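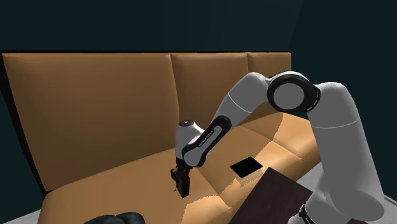

Tan leather sofa with a white and black robot arm. Computer rendering.

The woman who ran the small business desk at the Brusalow savings bank for most of her career does not like the word rescue. She uses it in our conversation only once, and then she corrects herself. "It was a loan," she says. "A rescue is when you don't ask for it back."

We met on a Tuesday in Urholm, where the bank has its last branch with a counter. She retired in March and asked me to leave her name out, as she still knows most of the borrowers and meets them when she buys bread. What she wanted to talk about was the bridge credit, the program that the bank opened when the orders at the Gazi paper mill stopped and the small firms which lived from the mill had no money coming in.

In total 257 firms applied. She read every application herself, many of them at home in the evening. "People imagine that a loan officer looks at the numbers and the numbers say yes or no," she says. "With a shop that has three employees, the numbers say very little. I looked at how they paid their suppliers in the good years. If somebody paid late when he had money, I knew what he would do when he had none."

More than 100 of the firms were refused. I asked if she sleeps well with this. She took some time before she answered.

"With most of them, yes. There was a transport company that I would treat differently today. They had two trucks and one customer, and I wrote in the file that one customer is too few. It was correct by the rules. Then they went to Sodavance and got the money there in an afternoon, and for that money they paid a price which I don't want to say aloud."

Sodavance is a private lender that came to the region in the same spring. It gives cash against future sales and takes a share of the card payments every day until the sum is returned. I supposed that she would be angry about it, but she is more angry at her own side.

"They answered the telephone," she says. "We had a form with eleven pages, and on page seven we asked for a document that the tax office needed six weeks to send. What should a baker do in six weeks? I wrote to the management about page seven. I got a polite reply that the form will be looked at in the next review cycle."

The form was shortened later, after the worst months had passed. She keeps both versions in a folder and brought them to show me – the old one is held together by a clip because the staple did not go through.
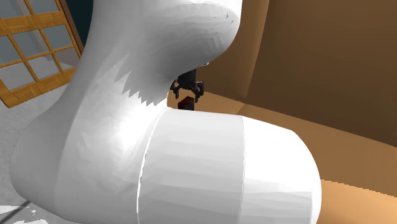 She also has an opinion about interest rates, and it is not the one I expected from a banker. The bridge credit cost 2 percent for the first year, and many politicians in the region praised this as generous. In her view it was too low at the beginning and rose too quickly after. "When money is almost free, people take more than they need, just to be safe. I did it also with my own mortgage. And then comes the second year, and the rate jumps, and they have the extra money already in a new oven or a new sign over the door. I would have started a little higher and kept it flat for the whole time. A small firm can live with a rate that is not nice. It cannot live with a surprise."

Did anybody in the management agree? "One colleague did, in the corridor. In the meeting he was quiet."

Most of the credits have been paid back by now. She is careful with this fact, for she does not think that it proves so much. Some owners sold a car or borrowed from a brother to stay on schedule, and in the statistics of the bank they look the same as the others. One hairdresser closed her salon the week after the last payment. She came to the counter to say thank you, and my interviewee says that she did not know what to answer.

I wanted to know what advice she would give to a person who now opens a business in Urholm and needs credit. She said that I should not expect anything clever. Talk to the bank before you need the money, she says, and bring the bad year as well as the good ones. Read how the repayment is calculated, and if it is calculated per day, do the sum for a whole month with a pencil. "And ask who decides. If the person at the table can't tell you who decides, then go and have a coffee and come back when the other one is there."

The bank has asked her twice to return for some hours per week, to train the younger staff. She said no the first time. About the second time she is still thinking. "I would like to teach them to call people back," she says. "For the rest they have software."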